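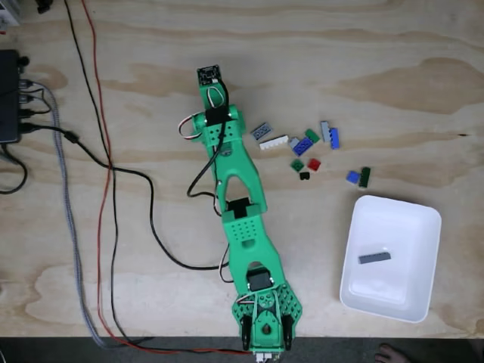 The plywood top of the Clondetti work table. The grain is this strong all over.

Clondetti Work Table, birch-color top, large size
Reviewed by Dymphna Quinlan, 25 Apr 2019

I bought this table in December to replace a folding one that sagged in the middle. It comes in two sizes and I took the larger. It lives in the back bedroom, which is my sewing room most of the week and the place where everything else gets dumped the rest of the time.

Delivery was in two boxes. The legs came first and the top came five days later, so check that both are on the same order before you clear a space. The top box had a crushed corner but the board inside was fine.

Assembly took me an evening on my own. The legs bolt to a steel rail under the top, and the holes lined up except for one, which needed the bolt started by hand before the others were tightened. The instructions don't mention this. They also show a crossbar that my version doesn't have. I wrote to the seller and a Hinata Mizuno answered the next morning to say the crossbar was dropped from the current model and the drawing is old.

It is steady. I run an older Ogura machine on it at full speed and the table does not walk or hum. If I lean on one end with both elbows there is a little give, more side to side than front to back. Tightening the bolts again after a month helped.

The height is fixed. I am tall and it suits me for cutting but is a bit high for sewing, so I raised my chair. My neighbor Aoi tried it and wanted a footrest.

The surface is what most people ask about. The top is sold unfinished. I gave mine three coats of clear wipe-on finish and sanded between them with 800 paper. Chalk wipes off. A mug left overnight made a ring before I had done the last coat and it is still faintly there. The wavy grain is a matter of taste. I like it, but dark thread is easier to lose on it than I expected, and pins are worse. I put down a plain gray mat for handwork.

The edges are square and a little sharp as delivered. I rounded mine over with a sanding block. Fine fabric will catch on them if you don't.

I looked at the Zustura table as well. It has a drawer and a smooth white top, and it costs over twice as much. The drawer would be useful. The one I saw in the store had a chip at the front edge already, and I couldn't see how you would fix that, where this top can be sanded back.

Good: steady, plain, easy to refinish, large enough to lay out a pattern.
Bad: sharp edges, outdated instructions, fixed height, no finish included.

I would buy it again at this price. Get the felt pads for the feet if you have wood floors — they are sold separately.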